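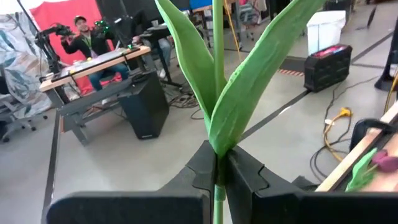 Flor artificial é a imitação de uma flor natural, feita para decoração, vestuário, cenografia ou uso ritual. O termo abrange também folhagens, ramos e frutos produzidos com a mesma finalidade.

História

Flores de papel, seda e metal são conhecidas desde a Antiguidade. Na China, a seda foi usada em adornos de cabelo. Na Europa, o ofício desenvolveu-se primeiro na Itália e depois na França, onde as oficinas forneciam guarnições para chapéus e vestidos. No século XX, os plásticos passaram a dominar a produção - sobretudo o polietileno, moldado por injeção.

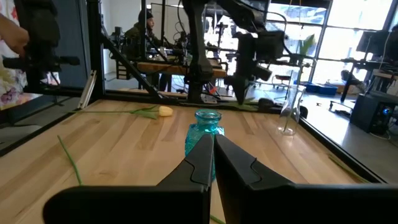
Eichhorn
Redator de verbetes, Enciclopédia Losemgate
Revisto em 26 de outubro de 2020

Materiais e fabricação

As pétalas de tecido são cortadas com estampos, tingidas e moldadas a quente. Nas peças de espuma ou látex, a superfície recebe um acabamento que imita a textura da planta viva. A haste costuma ter uma alma de arame revestida de plástico ou de fita, o que permite dobrá-la. Tulipas, rosas e orquídeas estão entre as espécies mais reproduzidas.

Uso em arranjos

As hastes podem ser vendidas avulsas ou em ramos. Em vasos de boca larga, é comum fixá-las com espuma seca, areia ou pedras. Arranjos de mesa são em geral baixos, para não impedir a visão entre as pessoas sentadas.
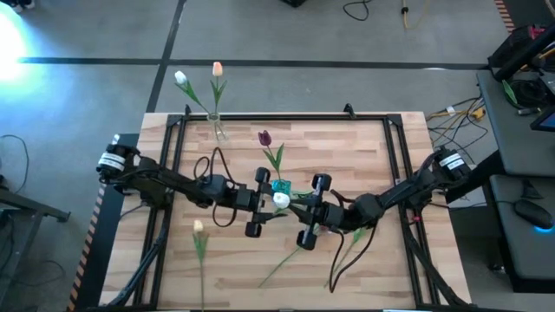
Mesa com tampo de madeira de veios listrados.

Conservação

A poeira é retirada com pincel macio ou ar frio. A exposição prolongada ao sol desbota os corantes - efeito mais visível nas peças de tecido.

Ver também: arranjo floral, flor seca, tulipa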